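Type to search
Search
Close

Droltadov Foundation Adopts Conflict of Interest and Gift Acceptance Rules

Sun 20 September

The Droltadov Foundation has adopted a revised policy on conflicts of interest and the acceptance of gifts. It applies to all board members, staff and regular helpers at the foundation and at its two program offices, Wutano and Botha. It replaces a set of separate guidelines that had been in use at each office and that differed on several points, including the value at which a gift must be declared.

The board approved the policy by a vote of its full membership. A draft was sent to member organizations in July, and 101 written responses were received before the comment period closed. Most of the responses dealt with the definition of a related party and with the length of time for which a declaration remains in force. Both sections were rewritten before the final vote.

"Our members asked for one text that they could read in a single sitting and apply without calling the office," said Joonas Tikkanen, chair of the foundation. "We have tried to give them that. The obligations are stricter in some places than they were, and the board accepts that offices will need time to adjust."

Declarations of Interest

Under the new policy, every board member and every employee with authority to approve spending must file a declaration of interests once a year. A declaration must list any paid or unpaid position held in an organization that does business with the foundation, any ownership interest in such an organization, and any close family connection to its owners or senior managers. A change in circumstances must be reported within 12 days.

A person who has declared an interest in a matter must leave the meeting while that matter is discussed and may not vote on it. The minutes will record the declaration, the departure and the return. Where so many members have declared an interest that a quorum cannot be reached, the matter will be sent to the board of the other program office for decision.

Gifts and Hospitality

Staff may keep small tokens offered in the ordinary course of their work, such as a calendar or a box of candy shared with the office. Any single gift worth more than $300 must be declined or turned over to the foundation, and several smaller gifts from the same giver within one year are added together for this purpose. Cash and gift cards may not be accepted in any amount. Meals provided at a conference or training event need not be reported if they are offered to all who attend.

Gifts made to the foundation itself are covered in a separate chapter. The finance office will review donations that carry conditions, and the board must approve any donation that would require the foundation to hire a particular person or buy from a particular supplier. Donated equipment will be entered in the asset register at its estimated value on the day of receipt, with the name of the donor and the program to which it is assigned. Equipment that is later sold, passed on or scrapped must be removed from the register with the signature of two employees. 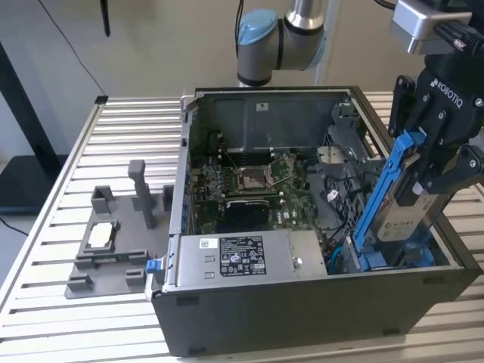 Register and Public Access

Declarations will be kept in a central register maintained through Idier, the records service already used by the foundation for grant files. The public portion of the register will show the name and position of each person and the organizations declared. Home addresses, family names and amounts will be held in a closed portion open only to the chair, the finance office and the outside auditor.

The foundation distributed grants to over 2,912 households and community groups in its last financial year. Grant applicants are not required to file declarations, but they will be asked on the application form whether they are related to any board member or employee. An answer of "yes" does not bar an application. It will be assigned to a reviewer at the other program office.

Transition

The annual declarations now on file remain valid until their normal date of renewal. Employees at Botha, where no written declaration was required in the past, are asked to file their first one by the end of the current quarter. Training sessions will be held at both offices, and attendance is required for anyone who approves spending — including those who do so only in the absence of a supervisor.

The board will review the policy after its first full year of operation. Comments from member organizations may be sent to the secretary of the foundation in writing at any time. Copies of the policy are available at the Wutano and Botha front desks during office hours.

Subscribe to our newsletter
Enter your email address
By subscribing you agree to receive news from the Droltadov Foundation. You can unsubscribe at any time.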